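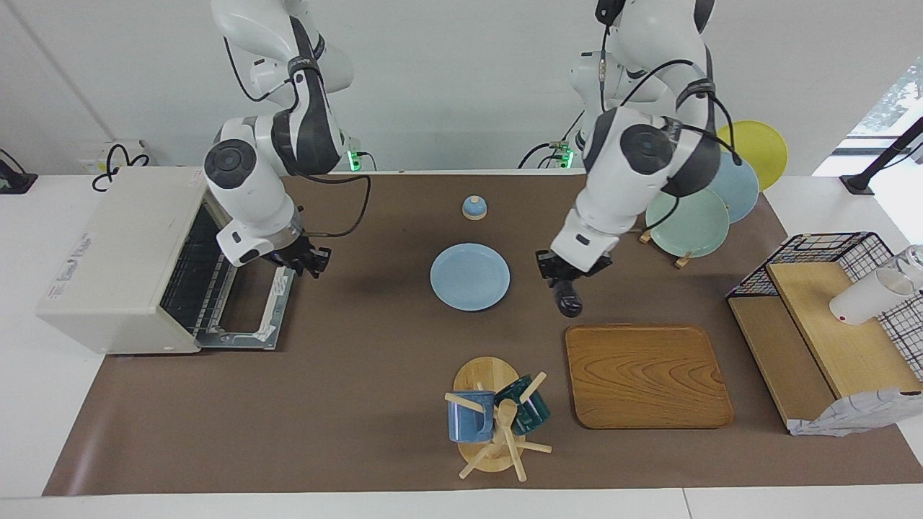
Octubre, siete de la tarde, ya en casa

Qué día más largo. Me duelen los pies y tengo la cabeza llena de tazas. Empiezo por lo importante: el Flornier va mejor de lo que pensaba y sigue siendo carísimo, y con esas dos ideas llevo dándole vueltas desde el mediodía.

Llegué a Zornimgate a las nueve y pico, con el café sin terminar. Ulla Bakke ya tenía el equipo encendido y me recibió con esa alegría suya de la gente que vende algo en lo que cree (me cae bien, qué le voy a hacer). Me enseñó otra vez el paquete completo, que son los dos brazos colgados, las pinzas, el programa y dos visitas de puesta en marcha. Lo del mantenimiento va aparte y de eso habló bastante más bajito.

Yo iba con mi lista de preguntas, las trece, apuntadas anoche en la libreta verde. Gladys Tamayo me había pedido que no volviera sin una respuesta clara a la de la vajilla, porque en las cocinas de Hondevside lo que se rompe es la vajilla y lo que se queja es la gente. Así que les pedí que dejáramos a un lado la demostración bonita, la del vídeo, y que me pusieran una mesa como las de verdad, con sus platos, sus tazas colgadas, el hornito abierto y un trapo por ahí. ¡Y lo hicieron! Josué Aguiar lo montó todo en un rato, con el árbol de madera para las tazas, la bandeja, los platos de pie en su soporte y otro plato azul claro suelto en medio. Me gustó que no protestara.

Lo primero que me llamó la atención es lo cómodo que resulta que los brazos bajen desde arriba. En el folleto parecía un capricho de diseño, pero cuando te pones delante ves que la mesa queda entera para las cosas, y en Hondevside no nos sobra ni un palmo de encimera. Ahora, también pensé en nuestros techos, que son una calamidad, y en quién va a colgar ahí nada. Se lo dije a Ulla y me contestó que hay una estructura de apoyo que se cobra como extra. Anotado, con signo de exclamación.

La mañana se fue en las tazas. Colgar una taza de un palito parece una tontería hasta que lo ves hacer a una máquina, despacito, buscando el ángulo. Hay una taza azul y otra verde oscura que ya me sé de memoria, creo que esta noche sueño con ellas. De lo que vi, me convenció mucho el cuidado con que se acerca la pinza, sin golpes ni prisas. Me convenció menos el tiempo. Yo coloco una taza mientras pienso en otra cosa y el Flornier se toma la vida con filosofía. Josué dice que se puede subir la velocidad y que ellos prefieren no hacerlo con loza. Pues muy bien, pero entonces que no me pongan la velocidad máxima en letras gordas en la primera página.

Al mediodía comimos unos bocadillos de pie y llamó Kjell Wikström, que quería saber si «ya estaba decidido». ¡Decidido! Le dije que me dejara por lo menos acabar el bocadillo. Kjell es de los que compran primero y leen después, y todavía tenemos en el almacén el Tang aquel, con su plástico y todo, que iba a cambiarnos el desayuno y no lo sabe arrancar ni el que nos lo vendió. Por eso esta vez he venido yo, con libreta y mal humor.

Por la tarde le tocó al horno y a la bandeja. Me interesaba la puerta abatible, porque las nuestras se abren hacia abajo igual y siempre hay alguien que se deja la mano o la manga. Pregunté qué pasa si una persona mete el brazo a la vez que la máquina. Ulla me dio una explicación larga sobre los límites de fuerza, y la parte que entendí me dejó tranquila. La que no entendí la he mandado por correo a Sverre Dalen, que para eso es el que sabe de normativa y el que luego tendría que firmar.

Luego me dejaron probar el programa a mí sola y aquí me llevé la sorpresa buena del día. Yo soy torpe con las pantallas, lo reconozco, y aun así conseguí preparar un movimiento sencillo sin llamar a Josué más que un par de veces. Los menús están en un castellano raro, eso sí. Hay un botón que pone «Retornar hogar» y la primera vez pensé que me mandaba a casa. Le saqué una foto para Gladys, que va a reírse. Si nos lo quedamos, pienso pedir que lo corrijan por escrito.

Y los dineros. El alquiler del equipo son 1517 al mes, y el primer mes sube a 3454 por la instalación. Los números los he copiado tal cual de la hoja de Ulla, con la estructura del techo sin contar. En el tren de vuelta hice las cuentas en el margen de la libreta y no me salían, las repetí y me salieron peor. Con una sola cocina no se sostiene. Con dos que lo compartan, a lo mejor, pero entonces hay que moverlo, y no he preguntado cuánto cuesta moverlo. ¡Tonta de mí, la única pregunta que no llevaba apuntada!

Si tuviera que votar esta noche, pediría un mes de prueba, solo con la vajilla del desayuno, y sin firmar nada más largo. Sé que Kjell va a poner cara de entierro. Gladys dirá que sí si le prometo que a su gente no le cambian los turnos, y eso yo no puedo prometerlo, tengo que hablarlo con Sverre antes de abrir la boca.

Mañana: escribir a Ulla por lo del traslado y la estructura, medir el techo de la cocina pequeña, devolverle a Josué el bolígrafo que me he traído en el bolso. Y comprar tazas, que en casa solo queda una con asa y me he dado cuenta hoy, después de pasarme la mañana entera mirando las de otros.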